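Notebook, shared bench log - simulation kits
September 16, 2019
Entry by S. Soliman, with notes from Ingvild Nordin

Subject: Morner kitchen pack, evaluation license, second sitting.

Carried over from last entry: installer problem is closed. The license server wanted a host name without a hyphen. Renamed the box and it went through. Leaving the old name in the wiki until Ingvild has moved her paths over.

What we are deciding: whether to buy the Morner pack for the two-arm work, stay with the Ķēniņš scenes we already have, or build our own. Claltstead wants a recommendation before the November purchasing round. The evaluation license runs 21 days and we have used 8 of them, most of those on the installer.

What comes in the pack, going by the vendor sheet: a counter scene, a set of kitchen objects with collision meshes, a two-arm rig with dexterous hands, and a Python layer for resetting and randomizing. Support is by email. The sheet says source for the reset layer is included. It is, but the comments have been stripped, so reading it is slow.

Load and reset. Cold start is slow enough to be annoying and not slow enough to matter. Resets are clean. I ran a loop overnight with the arms parked and the process was still up in the morning, memory flat. The Ķēniņš scenes leak on reset and we have been living with a restart script, so this counts for something.

Seeds. Same seed, same layout, on my machine and on Ingvild's. Same seed with a different driver version also gave the same layout. Did not check whether contact results match across machines. Ingvild to do that, she has the older card.

Object placement. The sampler takes a region and a list and does its own overlap check. The check uses bounding boxes, which is conservative for long thin items and wasteful for round ones. There is a flag for using the collision mesh in its place. With the flag on, sampling is slower and we got 3 failed layouts in an otherwise uneventful batch. The failure is reported properly with an exception and the seed number. No silent fallback, good.

Switched over to hand control after lunch, counter scene, default lighting.

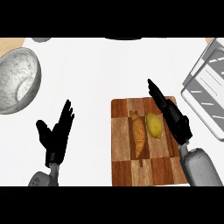 Hand control is the part of the pack I care about most, and the part the vendor sheet says least about. Each hand takes its own joint targets, and the two sides can be given unrelated postures in the same step with no coupling between them. I checked this with the left hand open, fingers spread, and the right one closed down to a narrow point over the checkered board, close to the lemon and clear of it. That closed posture is the one to watch for our task. With the fingers together the hand is a long taper, and anything we want to do between two items lying side by side, as the bread and the lemon are, depends on how well the collision geometry follows that shape. I have not gone through the hull files for the fingers yet. If they are coarse at the tips the approach angles we like will be rejected by the planner and we will blame the planner for it, as we did in the spring.

Finger limits. Soft limits are in the config, hard limits are in the model file, and the two disagree for the thumb. The config value is the wider one, so a target can be accepted and then clamped without a warning. Sent to Morner support. Workaround for now is to copy the model values into our own config, see branch kitchen-eval.

Forearm geometry. The visual mesh has a lot of curvature in the casing. Turning it down to the low-detail version gained us some rendering time and did nothing to the physics, as expected. I would run with low detail for batch jobs and leave the full mesh for the demo machine.

Camera. Default view looks along the arms onto the counter. Field of view and pose can be set from the config file, but the aspect ratio is fixed in the launcher and you have to pass it again on every run. Minor.

Textures. Wood and metal are both busier than what we train on now. Ingvild thinks this helps us, my guess is that it makes no difference until the segmentation side is retrained. We agreed to stop discussing it and run the test. The randomizer can swap materials per object but not per region of an object, so the board goes over to a plain wood as one piece or stays checkered.

Note from I.N.: the bread asset has a very light default mass in the file. Please don't tune grip force against it before we have put our own numbers in. I have a sheet with weights from the bench scale, will put it in the shared folder. Same goes for friction - every food item in the pack points at one shared value, and I don't believe a lemon and a croissant have the same one.

Agreed. Parking the grip tests until the sheet is in.

Logging. Joint states and contact pairs come out at the physics rate, images at whatever you ask for. Timestamps are simulation time only. For replays against the real arms at Cunville we need wall clock as well. I added it in the wrapper, three lines, works. Contact pairs use internal body numbers and the lookup table is only written on exit, so if the process is killed you lose the names. Asked for it to be written at start.

Cost. Per seat, yearly, with a discount for three or more. We would need three: mine, Ingvild's and the batch machine. Quote is in the purchasing folder. Building the counter scene ourselves is possible but I would not want to redo the reset layer, and that is where most of the value in this pack sits as far as I can tell so far.

Leaning toward buying, on condition that the thumb limit is fixed or at least documented, and that the finger hulls are usable.

Open items
- Finger hull files, both hands. Said.
- Contact results across machines, same seed. Ingvild.
- Mass and friction sheet into shared folder. Ingvild.
- Chase Morner support on thumb limits and body name table. Said.
- Ask Claltstead whether the batch machine counts as a seat if it has no display attached.
- Move restart script out of the cron job on the evaluation box, it killed one of my runs this afternoon.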